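Purbridge Adjustable Kettlebell by Joseck

One handle, a stack of plates, and a whole shelf of kettlebells you no longer need to trip over! The Purbridge is the bell we reach for most on our own gym floor, and we love it for swings, goblet squats, carries and just about anything else that gets the heart going.

Changing the Weight
Stand the bell upright, press the button on top of the handle and turn the dial until it clicks. Lift, and the plates you didn't pick stay behind in the tray. The whole change takes 3 seconds once you've done it a few times, so you can drop down mid-circuit without losing your rhythm.

The Handle
Wide enough for two hands, with a light powder coat that takes chalk really well (and wipes clean if you went a bit wild with it). The corners are rounded so the bell rolls over the wrist during cleans and snatches. If you have used the older Renaud model, you'll notice the window is taller and there's more room for gloves.

The Base
Flat, with a rubber ring pressed into the bottom plate. It sits still for push-ups and renegade rows, and it's kind to garage floors and apartment floors alike.

Tested Hard
Every locking pin design goes through 1,000 drops on our test rig before we put it into production. We also swing the finished bells ourselves, which is the fun part!
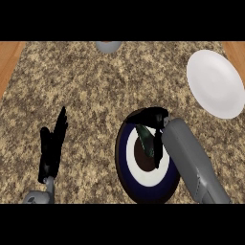

Care
Wipe the handle with a damp cloth after chalky sessions. Keep the dial free of grit, and put a drop of light oil on the pin now and then. Please don't leave the bell outside over winter.

In the Box
Purbridge handle and plate set
Storage tray
Spare rubber ring
Printed workout card with 2 beginner circuits

Goes Well With
Coltholm floor mat, extra thick
Joseck liquid chalk, 100 ml

Warranty
2 years on the handle, dial and plates. Rubber parts are covered for the first year. Keep your order number handy when you write to us, and tell us which plate setting you were using.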